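Drawing from the Chopstick Drawer

9 min read

Last updated 4/7/26

My aunt left the apartment to both of us, which was her idea of a joke. She had seen Alcides and me split a sandwich.

The will was read in Urusstead, in an office that smelled like soup, and it took longer to find parking than to hear it. The apartment, number 701, to her niece Lizeth Alvarado and her nephew Alcides Flores, jointly. The savings, $3271, to the same, jointly. The contents of the kitchen to whichever of the two of us "has the sense to want them." The lawyer read that part twice, because Alcides asked him to.

"What does that mean, legally?" Alcides said.

"It means you should talk to each other," said the lawyer.

We drove over in separate cars.

I should explain that Aunt Ticona was not named Ticona. She was named Bertha, and Ticona was the surname of her second husband, a man who sold water pumps out of Lerkunley and was gone by the time I could walk. She kept the name because she liked how it looked on a mailbox. Everyone called her that, including the mailman, including her sisters. She spent 27 years in that kitchen complaining about it. The cabinets were the color of old piano keys and they went around three sides of you, so that cooking with her was like being cross-examined by furniture. You couldn't get out without asking her to move. I believe that was the point of them.

Alcides got there first and was already opening things.

"You can have the kettle," he said.

"I don't want the kettle."

"Everybody wants the kettle. It's copper."

"It's copper-colored."

He picked it up and looked at the bottom of it as if there might be a signed confession there. He put it back down. Neither of us was going to be the one to want something first. The plant under the utensil rack had kept right on growing without her, which I found a little tactless.

We had a method by the middle of the afternoon. The method was that one of us would say "trash?" about an object and the other would look wounded. In this way we failed to throw out a garlic press, a drawer's worth of rubber bands, a calendar from Teltau Savings with every August page missing, and a jar of something that had separated into a top and a bottom.

Then he found the sticks.

They were long, much longer than anything you would eat with, and he found them behind the flour. He laid them on the counter and I knew what they were right away and so did he. When we were kids and there was one of anything, one window seat, one drumstick, one turn with the good scissors, she would go in the kitchen and come back with two sticks in her fist, the tops even, and you drew. Short one lost. She never explained how she decided who drew first, and if you asked, the other kid drew first.

"These are the same length," Alcides said.

I said they couldn't be.

He stood them up side by side on the counter. He turned one around and stood them up again. He got down with his chin at counter level, a man of forty-four with a dental practice, and squinted across the tops.

"Liz," he said. "They're the same length."

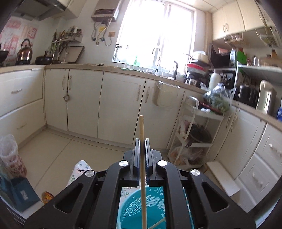 Lerkunley Public Library — Tuesday-Free Fiction Club

I took them away from him and did it myself. I did it over the basin, the teal one with the white speckles, I suppose because that was where she used to stand, and I dropped one in it, and fished it out, and checked again. No difference. I could have laid a level on them.

"So how did she do it?" I said.

"She held one lower down."

"The tops were even."

"The tops were always even. And then you pulled one out, and she looked at it, and she said, 'Oh, too bad.'" He was quiet for a second. "Did you ever see the other one?"

I thought about it. I thought about the window seat to the coast and the drumstick at Easter and the summer I didn't get the top bunk. I could see my own stick in my own hand perfectly well. I could see hers going back in her apron pocket.

"She just picked," I said.

"She just picked! She looked at us and she picked!"

"You got the bunk," I said.

"You got the bicycle."

"You got the bicycle the year after, and it was a better bicycle."

"It was the same bicycle. She painted it."

This was news to me. I had been resenting that bicycle since I was eleven and it was my own.

We sat down on the floor, since the chairs had already gone to her neighbor, and went through the whole record. It took until the light changed. He had lost a dog's naming rights. I had lost a trip to see a dam. He kept saying "and the dam," as though I were supposed to be sorry for him for having to go and see it, and he told me then that it had rained and she'd made him eat lunch in the car, and that I'd been at home with his mother, who let me have cake. I had forgotten the cake. It had been a very good cake. When we had gone through everything either of us could dredge up it came out fairly close, with Alcides ahead by what he called nothing and I called the bunk.

"She must have kept track," he said.

"In her head?"

"Where else? She never wrote down a phone number in her life."

I got up and made tea, which meant using the kettle, and it made the sound it always made, a sort of wheeze and then a shriek, like a person being told the price of something. We drank it out of measuring cups. The water heater ticked on the back wall. He said they would probably want to update that if we sold, and I said who was they, and he said buyers, and I said oh, are we selling.

He didn't answer. He reached up and got the sticks off the counter. He put them in his fist and squared the tops with his thumb, and he had her face on when he did it, the whole long reasonable face.

"For the kettle," he said.

"I told you I don't want it."

"Then it won't matter. Draw."

I took my time. I went for the left, and went for the right, and went back to the left, and pulled. He looked at my stick. He put the other one behind his back.

"Oh," said my cousin. "Too bad."

It's on his stove now, in a house where they only drink coffee. I got the basin, the plant, and the jar. I'm told I also get next Christmas, though I haven't seen the paperwork, and he won't let me hold the sticks.

2 comments
27 shares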